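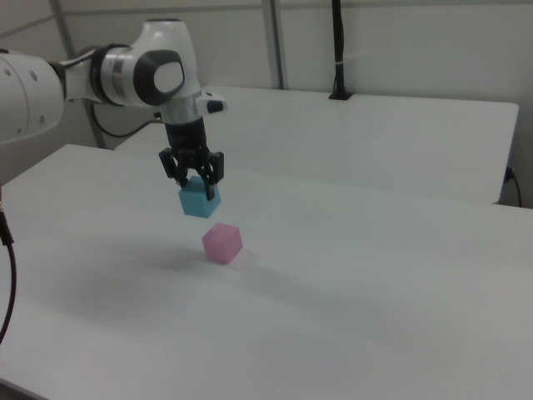 Slide conversion, where we are in May

Hi Joana,

Quick update on the training decks, as promised. Of the 31 old presentations you're paying us to rescue, 29 now open cleanly in the current software with their fonts, notes and animations intact. The other two are the Hastham sales decks, and they're fighting me. Both have audio narration linked to a shared drive that was shut down ages ago, so the speaker icons are there but clicking them does nothing. Uriel thinks he has the original recordings on a backup disk and is going to look.

Fonts ate more time than I budgeted for. Whoever built the Teixeira set used a typeface we don't have a license for, and every title wrapped onto a second line when it got swapped out. Ye-seo made a new master slide and we pasted everything across (tedious, but it looks so much better now!).

File sizes are way down too. I compressed the photos and left the charts alone -- they go fuzzy if you so much as look at them.

Still to do:
Narration for the two Hastham decks
PDF handouts, with notes pages, for Trendard
Alt text on the charts, which Njål has started

Money is fine, we're inside the original amount. I do need one decision from you: should the handouts print 3 slides to a page or 2? Abílio wants 3 so there are lines for writing. I can go either way, I just don't want to export them all twice.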